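Small Parts, Shallow Trays: How I Keep My Workbench in Order

I started to write these tips for myself, on paper, and the paper was hanging over my bench until it became too dirty to read. So now they are on this page. They are for people who repair and build small things at home: clocks, lamps, toys, drawer handles, hinges, model trains. Most of it can be used in the kitchen too, or in a sewing corner.

Clear the table first

Before you take out the first screw, take everything away from the table. I mean everything, also the cup and the pencil jar. I used to push things to the back and work in the front half, and each time the back half came slowly forward again. Now I have a plastic crate under the table, and all goes into the crate. In the evening I sort the crate. It takes less time than you think, and what I don't want to sort usually can go in the trash.

Wipe the surface with a damp cloth and then with a dry one. Old glue drops and metal dust will scratch whatever you put down, especially painted parts.

Choose the color of the surface

My first bench top was light pine and I lost many small springs on it. A dark surface is better for light parts, and a light surface is better for dark parts. You can have both if you buy a piece of felt or rubber mat in the opposite color and keep it rolled on a shelf. With black screws I roll out a cream-colored felt, and with white plastic pieces I work directly on the dark top.

Felt has one more good side, small round things don't roll on it. The bad side is that it catches metal splinters, so shake it outside and not over the carpet.

Use trays with walls, but low walls

A flat board is not enough, because one push with the elbow and the parts are on the floor. A deep box is also not good, you must reach down with the fingers and you can't see what is in the corners. A shallow square tray is the right thing between them. The wall should be high enough to stop a rolling part and low enough that your hand comes in from the side without lifting.

The best ones have round recesses in the bottom. Each part stands in its own place, upright, and you take it by the top. If you can't buy such a tray, you can make one from a board with a drill and a flat drill bit. Glue thin strips around as walls. Sand inside the holes, otherwise the parts will stick when the air is humid. In August mine were so tight that I had to turn the tray over and knock on it.

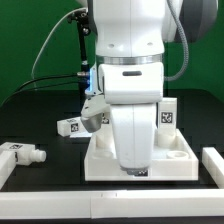

Shallow white tray on a black tabletop, with round recesses and the tall block in a rear corner.

Tall pieces go to the back, low pieces go to the front. It sounds too simple to write down, but I see many benches where it is the other way, and then the sleeve catches the tall piece every time. If you are left-handed, put the pieces you need most on the left side, near to you. The order inside the tray should follow the order of the work as much as possible.

Leave one recess free. When you have a part in your hand and the telephone rings, you will be glad to have a place for it.

Label the places and not only the parts

A label on the part falls off or covers something. A label on the tray stays. I put one on the front wall where I can read it sitting, and a bigger one on top of anything that stands high. You don't need words. A simple black pattern on white paper, a number or a letter is enough, if you use the same sign in your notes.

For paper labels:

Print or draw them dark, in black on white. Blue ink goes pale near a window.
Cover with clear tape, 3 mm wider than the paper on all sides, so water can't come in.
Clean the tray with alcohol before you stick it on. Let it dry.
Don't put a label on a curved side if there is a flat one.

My friends from the Kostmont repair evening use colored dots. It is faster, but under yellow lamps the orange and the red look the same – I made this mistake once with two kinds of screws and had to begin again.

Keep the cables up

Cables on a workbench are a bigger trouble than the mess. They pull the lamp, they sweep the tray, they go under the soldering iron. Bring them from above or from behind. A pole clamped at the back edge of the table is very useful, it can carry the lamp and the cables with a few hook-and-loop straps.

Leave a wide loop where something must turn or bend. A tight cable will break at the plug after some months. I leave 36 cm free for my lamp and it turns to both sides without pulling. For thin cables make the loop wide and soft, never a sharp fold.

A test fit before the glue

If you have pegs and sockets to put together, first do it dry. Put the peg straight over the hole, let it find the way, and press only when you feel it is straight. When it needs force, stop and look for a burr on the edge. A small turn of fine sandpaper is enough, two or three times around, then try again.

Mark with pencil which peg belongs to which hole. They look the same and are not the same.

Where to get trays

I bought my first ones in the kitchen department in Plumham, they were made for serving snacks. Later I found stackable trays from Sugiyama, which cost more but have even walls and don't bend. Second-hand shops are good also. Look at the bottom before you buy: put the tray on a flat shelf and press each corner. If it rocks, leave it there, or glue four felt pads under it and cut one of them thinner.

Wash new plastic trays with dish soap. There is often a thin oily film on them and labels will not hold.

At the end of the day

On Friday I do the longer cleaning, on the other days only this:

Parts in the tray, tray covered with a lid or a plate.
Tools on the wall.
A magnet slowly over the table and the floor under it.
Lamp off at the wall.

The magnet I pack in a small plastic bag. When it is full of iron dust, turn the bag inside out over the trash and the dust falls off. I learned it from an old neighbor in Tustlow, and it works also for pins on a sewing room carpet.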